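Chapter 12
Overhead: The Costs That Belong to Everyone

Learning goals
After reading this chapter you should be able to tell a direct cost from an indirect one, choose a base for spreading overhead, and explain to an annoyed department head why her share went up in a month when she bought nothing.

Mamta Tyagi ran the custom framing department at Groreck, a company that also sold art supplies and rented out rooms for classes. In March she opened her monthly report and found a charge of $1000 labeled "Shared." She had not shared anything. She called accounting, where a patient man told her that the charge was her part of the rent, the heat, the insurance, and the salary of the patient man.

Most people meet overhead this way, as a bill for something they don't remember ordering. Direct costs are easier to like. If a frame takes four feet of molding, the molding goes on that frame's cost sheet and the argument is over. The heat is another matter. It warms the framers, the cashiers, and the watercolor class all at once, and it sends a single invoice.

Overhead, then, is the set of costs a business must pay but can't trace to one product or department at a price worth paying. The last few words matter. Groreck could put a meter on every lamp in the building. The meters would cost more than the lamps, and somebody would have to read them.
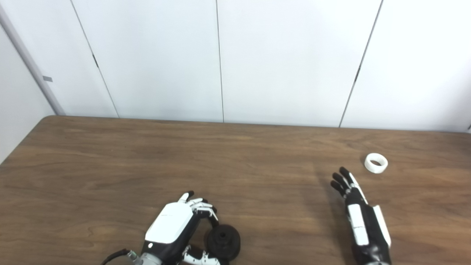 Why not leave overhead out of product costs altogether?
Prices set on direct costs alone can look profitable on every single sale while the company loses money for the year. The rent has to be covered by something, and the only thing coming in the door is what customers pay.

So the cost gets spread, and spreading requires a base. Floor space is a popular one for rent. Labor hours are common for supervision. Sales dollars are used for nearly everything by companies in a hurry, and the departments that sell the most tend to notice.

Groreck used floor space. Framing had 17 percent of the building, and it was charged 17 percent of the rent. Then the art supply side gave up a storeroom, framing moved its glass racks into it, and Tyagi's share rose. The total rent had stayed exactly where it was. Her report showed only her own line, so to her it looked like a price increase.

A different base would have told a different story. Under labor hours, framing would have paid more, since framing is slow work. Under sales dollars it would have paid less. All three methods add up to the same rent, and each has a loyal following among the people it favors.

The rest of this chapter works through the three methods using Groreck's figures. Section 12.1 builds the overhead pool. Section 12.2 computes the rate. Section 12.3 takes up Leblanc, a bakery that changed its base 11 times and could no longer compare any two of its own reports.

Key terms: direct cost, indirect cost, overhead pool, allocation base, overhead rate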